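Thread on shelf sag, as I keep getting the same question about bookcases.

1/ Sag depends on four things: load, span, board thickness and the stiffness of the material. People worry about load. Span matters far more.

2/ Deflection under an even load goes up with the fourth power of the span. Double the span at the same load per inch and you get 16 times the sag. Stretch a shelf by a quarter and the sag more than doubles.

3/ Thickness works the other way, with the cube. Double the thickness and sag drops to one eighth. Depth of the shelf only helps in direct proportion, so a deeper board is a poor fix.

4/ Worked case. Lucía Gallardo wrote to me in March with a 52 inch shelf, particleboard, painted white, full of hardbacks. Load was 40 pounds per foot, which is heavy but normal for art books. No support in the middle.

5/ That shelf was never going to stay flat. She had already turned it over once. Flipping buys you some months - the board then creeps the other way.

6/ Creep is the part the online calculators leave out. Wood products keep bending under a constant load. For particleboard I double the calculated figure at the very least. For solid oak I add half.

7/ Options, cheapest first:
- a center upright, which cuts the span to 26 inches
- a cleat along the back wall, screwed into studs
- a hardwood strip glued to the front edge
- a thicker board

8/ She went with the cleat and the front strip. The strip should stand on edge, 1.5 inches tall or more. Laid flat it does very little, see the cube rule in 3.

9/ Daiane Barbosa asked whether paint or melamine adds stiffness. Paint, no. Melamine, slightly, if it is bonded to both faces. One face only can cause cupping, so I would not buy a board for that.

10/ On fixed versus loose ends: a shelf set in a tight dado sags less than one resting on pins. In theory a fully fixed end cuts it to a fifth. Real joints get nowhere near that. Treat them all as pins and take any gain as margin.

11/ How much is too much? The eye picks up 1/32 inch per foot of span. I design for 0.02 inch per foot and let creep use up the rest.

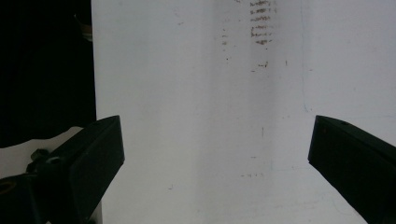
12/ Check with a straightedge along the front edge and feeler gauges at midspan. Measure empty, load it, measure again after 7 days, and write both numbers on the underside in pencil.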